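Nest boxes for ringtail possums and gliders: workshop notes

Print this page | E-mail this page

Dorian Texier, revised January 12, 2023

Hollow-dependent mammals use a box if the entrance suits their body size, the cavity is dark and the temperature inside stays moderate. Most failed boxes have an oversized entrance or a thin wall.

Timber. Use untreated hardwood or exterior plywood. Walls of 19 mm are the minimum, and 25 mm is better on any site with afternoon sun. Do not use treated pine offcuts, as animals chew the entrance. Particleboard swells at the screw lines within a season.

Cutting. Mark all panels before the first cut and allow for the saw kerf. The back panel on the Grelline pattern is 461 mm long, and the floor is 200 mm square. Recess the floor inside the walls so that rain running down the outside does not wick into the end grain.

Entrance. A sugar glider will pass through a hole of 45 mm. A ringtail needs about 80 mm. Place the hole high on the front or, preferably, at the rear beside the trunk, where mynas are less inclined to take it over. Leave the inner face rough or cut horizontal grooves below the hole at 20 mm spacing. Young animals cannot climb a planed surface.

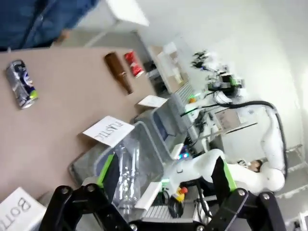 Drink cans and a brown glass bottle.

Lid. Slope it forward and let it overhang the front by 50 mm. Hinge it with a strip of rubber or a stainless butt hinge. Secure it with a hook, as brushtails can lift a loose lid.

Drainage and air. Drill four 6 mm holes in the floor, one near each corner. No vents are needed in the upper walls. They create a draught and let in light.

Finish. Coat the outside only, with a pale water-based exterior acrylic. Allow 7 days before hanging. Leave the interior bare. Add wood chips (not sawdust, which packs down and holds moisture) to a depth of 50 mm. Ringtails will bring in their own shredded bark.

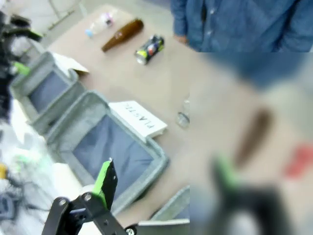
Hanging height is less critical than aspect. Three to five metres is enough for both species. Face the entrance between south and east to avoid afternoon heat. Use a wire hanger run through garden hose and leave a loop of slack for trunk growth. Nails driven into the tree loosen as it thickens.

Inspection. Check from the ground in winter, and open the lid only if the box is known to be vacant. Karlijn Verschueren uses a pole camera at Futmont and has found it adequate for telling a leaf nest from a bee colony. If bees have moved in, leave the box closed and contact a local beekeeper.

Replace a box when the floor joint opens by more than 3 mm or the lid no longer seats.

Contact: Notano Workshop Notes, PO Box 1326 | © Notano 2023 | Back to top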